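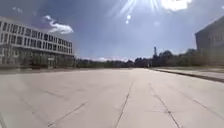 Figure 4. Open paving between the two buildings, with sun glare near the top of the view.

4. Setting up an outdoor run

This section covers the outdoor half of the Esamum method, where we teach a Tunov base to hold a straight line by following the joints between paving slabs. I'm assuming you've done the indoor calibration in section 3. If you skipped it, go back now, please! I skipped it once and spent a whole afternoon chasing a steering problem that was really a loose lens ring.

4.1 Picking your ground

You want big slabs with thin dark joints, plenty of open room, and something on the horizon that doesn't move. In Figure 4 the joints run off toward the trees and there's a thin tower sticking up over them, slightly right of center. I love a tower. The heading check in 4.3 needs one fixed upright thing far away, and a tower or mast beats a tree every time (trees wave around, and their crowns all look the same to the matcher).

Note: The long joints are the ones the method follows. The faint seams running across them are handled separately, as distance ticks, and you don't need to mark them.

Caution: Walk the whole area before you power up. A raised curb like the one along the right side in Figure 4 is a hard limit for the base, so draw your keep-out line well inside it.

4.2 Loading the project

1. Switch on the base and wait for the steady green light.
2. Open Zorneo on the laptop and choose New Outdoor Run.
3. Load the settings file called tannous_paving. It holds the joint width limits and the glare mask.
4. Set the frame limit to 4,000. The default is 888, and that's fine for a hallway but runs out early outside.
5. Press Check Link. If the bar stays yellow, move the laptop closer and press it again.

4.3 Setting the heading

1. Point the base along one of the long joints by hand. Close is good enough, the software does the rest.
2. Click Find Lines. Colored overlays should land on the joints and meet near the horizon.
3. Drag the cross marker onto your far-off upright and click Lock.
4. Look at the heading score. I start the run at 71 or better. Anything lower and I turn the base a little and try again.

If the overlays meet somewhere silly, like halfway up a wall, check whether the finder has picked up a building. Long flat buildings with rows of windows are terrible for this — all those horizontal bands in white and dark look like lovely straight lines to it. Turn on Ground Only and click Find Lines again.

4.4 Dealing with sun

Glare was the thing that held up our results the longest, so I'll be a bit fussy here. When the sun is in view you get a washed-out patch with streaks and little round flare spots under it, much like the upper part of Figure 4. The streaks are straight, the finder likes straight things, and off it goes.

1. Open the Mask tab and tick Sky.
2. Pull the lower edge of the mask down until it sits just above your far-off upright. Don't cover it.
3. Leave exposure on Fixed. Auto will darken the paving to save the sky, and then the joints go mushy.
4. Click Find Lines one more time and make sure the heading score hasn't dropped.

Note: Our June tests gave 359 usable runs, and the ones with the sky mask on held their line better than the ones without. We haven't tested on wet slabs enough to say anything useful, so treat rain as unsupported for now.

4.5 Starting the run

1. Stand behind the base with the stop button in your hand.
2. Press Start and let it roll. Keep out from in front of the camera, your legs count as moving lines.
3. When the base halts by itself, press Save before you touch anything else. Zorneo clears the buffer if the base is lifted.
4. Give the run a name with the site and time of day in it, such as plaza_noon_a.

Caution: If the base drifts toward a curb or the grass, press stop right away and repeat 4.3 from step 1. Don't steer it back by hand during a run — the log will treat your push as something the method did, and that run can't go into the results.

Saved runs show up in the Compare window, covered in section 5.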